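O braço chamava-se Roussel por causa da etiqueta na caixa, e Chunhua Ren achava que lhe ficava bem: nome de quem chega atrasado e critica o vinho.

Construíra-o em casa desde agosto, primeiro em peças, depois no simulador, onde os erros saem mais baratos. A tarefa era modesta. Pegar num cilindro e pô-lo noutro sítio. Na tentativa 53, Roussel pousou-o no chão virtual com enorme delicadeza. Na 137, ficou a pensar.

— Está a calibrar — disse ela à mãe, ao telefone.

— O teu primo também — respondeu a mãe. 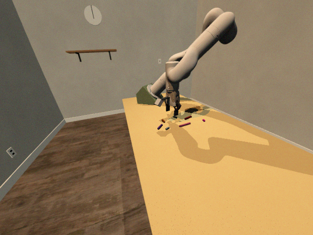
*Roussel na mesa amarela, garra para baixo, com os cilindros ainda espalhados.*

Chunhua mudou um parâmetro, arrependeu-se e mudou outro. Tinha dado ao roxo a prioridade máxima, coisa que Roussel parecia tomar como sugestão. Foi fazer chá. Quando voltou, o registo tinha 27 linhas novas, todas iguais: «alvo alcançado».

Leu a última outra vez. O alvo, segundo as coordenadas, era o relógio da parede.

Guardou o ficheiro como «versão_final_17», bebeu o chá e escreveu à Zestix a perguntar se aceitavam devoluções.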